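Week 4 handout: Sorting, and why your categories will fall apart by lunch

Introduction to Collections Work, spring section

Okay, so last week ran long and I only got through half of what I'd planned on classification. These notes cover the other half, plus the bits people asked me to repeat. Bring them to the workroom session, because I'm going to refer to the practice box a lot and I don't want to write it all on the board again.

Quick recap first. We said a classification scheme is a set of bins plus a rule for each bin. That's all it is. The Dewey numbers on a library shelf are bins with rules. So is the drawer in your kitchen where the batteries live. The drawer has a rule too, you've just never had to say it out loud, and saying it out loud is most of what this course is.

1. Where do bins come from?

Two places, mostly. Either somebody hands you the bins before you've seen a single object (top-down), or you dump everything on the table and look for clumps (bottom-up). The reading packet makes it sound like you choose one and stick with it. I've never worked anywhere that did that! At Kondholm, which was my first real cataloging job, we inherited a printed list of 86 subject headings from whoever had run the place before. It was a lovely list. It had a heading for harness fittings and a separate one for harness fittings, decorative. It had no heading at all for photographs, and photographs were most of what came through the door.

So what did we do? We stuck them in "Miscellaneous, paper." For years. By the time I left, that heading was bigger than all the other paper headings put together, and finding a picture of the old ferry landing meant pulling boxes until you got lucky or went home.

Write this one down, it'll be on the short paper: when the leftover bin is your biggest bin, the scheme is out of date. You can live with a leftover bin (you should have one, see section 4), but keep an eye on it.

2. The two-bin exercise

We start small. In pairs, you'll sort the practice box into two bins. Just two. You get to pick the rule, but you have to write it on an index card before you touch anything, and the rule has to be one sentence.

People always want to jump to six or seven bins right away, and I get it, two feels babyish. Do it anyway. With two bins there's only one boundary, so every argument you have with your partner will be about that one boundary, and you'll find out fast whether your sentence can carry the weight. "Old things and new things" sounds great until you pick up a reprint of an old map. Is it the age of the map or the age of the paper? You both knew what you meant, and you meant different things.
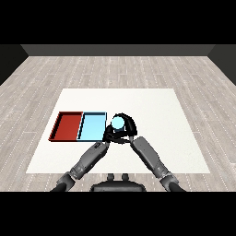
Once you've got a sentence you can both defend, swap cards with another pair and sort your box by their rule. Don't ask them what they meant. You're only allowed the card. Then compare. Anything that landed in a different bin than its authors intended goes on the troubles sheet, with a note about which word in the sentence caused it. Last year the word was "personal" in almost every case. A personal letter, sure. A personal check? A form letter with a scribbled note at the bottom? One pair spent their whole session on a library card, and I let them, because it was a really good argument.

3. Boundaries, fuzzy and otherwise

The packet uses the words "crisp" and "graded." A crisp category has members and non-members and that's the end of it. Even numbers are crisp: 86 is in, 41 is out, nobody's going to fight you over it. A graded category has good members and so-so members. "Furniture" is the one everyone uses. A chair is very furniture. A rug is kind of furniture. A piano, I don't know, ask me on a different day.

Here's what matters for our work. Almost every category a visitor brings to the desk is graded, and almost every category in the database has to be crisp, since a record either has the heading or it doesn't. Somebody has to turn the one into the other, and that somebody is you, at your desk, with an object in front of you and a form to fill in. You will make a call. The thing I'm asking is that you make it the same way tomorrow.

That's where scope notes come in. A scope note is a line or two under a heading that says what it covers, what it leaves out, and where the left-out stuff goes. From the Trestel guide we've been using:

Tools, hand. Use for tools powered by the person holding them. Includes sewing and kitchen tools. For toy tools, see Toys. For tools with a motor, see Tools, powered.

Look how much that does in four short sentences! It settles the sewing question, the toy question and the motor question before you even get to them. It doesn't settle a hand-cranked drill with a broken motor attachment, which turned up in our box in February, and so the guide now has a fifth sentence. Scope notes grow like that. Put the new sentence in while you still remember the object that made you write it.

4. The leftover bin

I told you I'd come back to it. Some teachers will tell you a good scheme doesn't need one. I think that's fine on paper and a menace in a workroom. If you take the leftover bin away, people still have leftovers, they just jam them into whatever heading is closest, and now you can't find them and you can't even tell they're a problem.

My rules for it, which you can steal:

Give it a plain name. "Unsorted" is good. "Miscellaneous" is how we got into trouble at Kondholm, because it sounds like a real subject.

Write a reason on every item that goes in. Three or four words will do: "no heading for this," "can't read date," "two headings fit."

Go through it on a schedule. Monthly is plenty for a small collection.

When you've got five items in there with the same reason, stop and talk about a new heading. Why 5? No deep theory behind it. Fewer than that and you're making headings for one-offs, and many more and you've put it off too long. The Gulyás collection waited until there were 41 loose recipe cards before anyone proposed a heading for recipes, and by then the cards had been split between Household, Correspondence, and Unsorted, so it took a whole afternoon to get them back together.

5. More than one home

Somebody asked last week whether a thing can be in two bins at once. Physically, no, it goes on one shelf. In the record, yes, and it should. This is the big difference between arranging and describing, and I'll say it every week until you're sick of me.

Arranging is about where the object sits. One place only. Pick whatever keeps it safe and easy to reach (size and material usually win here, which feels wrong to history people, but a glass plate and a wool coat really don't want to share a box).

Describing is about how someone finds it. As many headings as honestly apply. A child's wool coat made from a cut-down army blanket can sit on the textiles shelf and still come up under Clothing, Childhood, Military, and Reuse. I'd stop at about that many myself. If every coat has a dozen headings, then searching any one of them brings back half the building, and you're no better off than before.

The practice catalog in Ruko has 333 records in it, and I've left the headings messy on purpose. Please don't clean it up for me! You'll need the mess for the assignment.

6. Color, size, shape

A word about sorting by looks, because every year a pair or two will pick color for the two-bin exercise and then feel silly about it. Don't. Sorting by something you can see is quick, it needs no background knowledge, and two strangers will mostly agree. Plenty of serious collections are shelved by size first. The catch is that it tells the next person very little. A box labeled "green" is easy to fill and hard to want. So it's a great first pass when you've got a mountain of stuff and one afternoon, and you'll usually need a second pass by something else.

Try it with the button tin if you finish early. Color first, then number of holes, then do it again in the other order and see if you end up with the same piles. (You should. If you didn't, there's a button somewhere that you called blue the first time and gray the second, and I'd love to see it.)

For next time

Finish the troubles sheet if you didn't get through it in the session. One sheet per pair is fine.

Pick any heading in the Ruko catalog that has at least five records under it. Read all of them. Write a scope note of no more than four sentences, and list any record you'd move out and where you'd move it.

Read the packet chapter on authority files, skipping the part on punctuation, which we'll do together in week 6. The workroom is open until 4:30 if you want another go at the practice box, and the spare index cards are in the top drawer on the left.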